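Keeping snacks fresh in an office snack bar over a long weekend

Cherry Mae Dimaculangan
118 views

I look after the snack table at my office. People pay into a jar and I restock every other week, mostly chips, granola bars and crackers in their own wrappers. In April the building started turning the air conditioning off at 6 p.m. and the chocolate-coated bars now come out with a white film on them. Are they safe to put out? And should I move everything to a closet at night, or is that a waste of time?

3 comments

Crisanto Tiongson

The white film is bloom. It happens when chocolate gets warm and cools down again. The bars are fine to eat but they look old and people leave them behind. I would stop buying anything with a chocolate coating until fall and get plain oat bars instead.
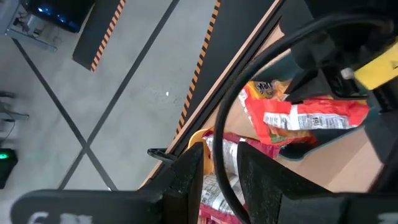

A closet only helps if it stays cooler than the room. Put a cheap thermometer in there overnight and check it when you get in. Ours was warmer than the hallway, so we left things where they were. Crackers and chips don't mind a warm night as long as the bags are sealed. Nuts go stale faster, so buy those in small amounts.

Also write the month on each box with a marker when you open it, and put new stock at the back. We used to order 200 pieces at a time and threw out a lot. Smaller orders fixed most of that.

Share (4)

Ibrahim

we just keep the chocolate in the fridge. put a label on it or it will be gone by lunch

1 comment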